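3.2 Collection in the Home Workshop

The second portion of the Keka build was carried out in a private residence in Skirkedville, where one room serves as both living space and workshop. The hand-held gripper was assembled there and was used at the same table on which the demonstrations were recorded. No changes were made to the room for the purposes of the study. Furniture, cables and household goods remained in their usual places.

The task consists of packing small wrapped food items into an open box. Packaged snacks were selected for two reasons. Their film reflects light unevenly, and their shape changes under the fingertips, so that a grasp planned from a single view is often poor by the time of contact. Operators were instructed to approach each item from above, to close the fingers slowly, and to release only after the item had entered the box. The order of items was left to the operator.
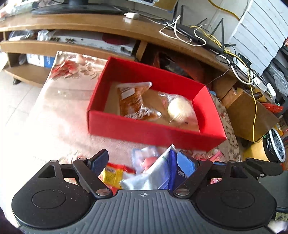
Figure 3. Packing task in the home workshop. The box contains two wrapped items; further packets lie on the cloth near the blue fingertip pads.

A total of 1,968 demonstrations were retained from 17 operators. Recordings were discarded if an item was dropped outside the table or if tracking was lost. Tracking loss was most common near windows in the early afternoon, and later sessions were scheduled accordingly. Each session was limited to 15 minutes to reduce hand fatigue, which had been reported during trials with the earlier Lightfoot handle.

The fingertip pads were replaced whenever wear was noted at inspection. Pads from different batches differed slightly in stiffness, and this difference was not corrected for in training. Its effect on grasp success is examined in Section 5, together with the results obtained in the shared workshop at Clullis.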